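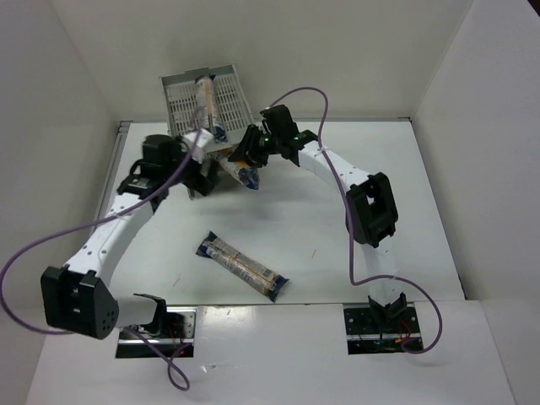 Cheap tablets get a second life as e-readers

2 October 2022

Most households have an old tablet in a drawer. The battery still holds some charge and the screen is fine, but the browser crashes and half the apps refuse to update. For reading books, very little of that matters.

Furkero is a small reading app that runs on Android versions going back 11 years. It takes up 40 MB, opens EPUB and PDF files, and needs no account. We put it on a Sternix tablet with a slow processor and very little free memory. A library of 200 books loaded without trouble, although the covers took a while to appear the first time.

Page turns are quick in EPUB files. Scanned PDFs are another matter, and anything with large pictures made the tablet pause for several seconds.

Books can be copied over by USB cable or sent across the home network with Asach, a free file transfer tool for Windows and Linux. The cable is faster. Asach lost the connection twice during our test and had to start the folder again.

Before installing, remove any old accounts and reset the tablet. Turn off wireless when it isn't needed, as these devices stopped getting security updates long ago and shouldn't be used for banking or email.

A version with synced bookmarks was promised for February and has yet to appear. The current one is free to download, with settings under the menu at the top left.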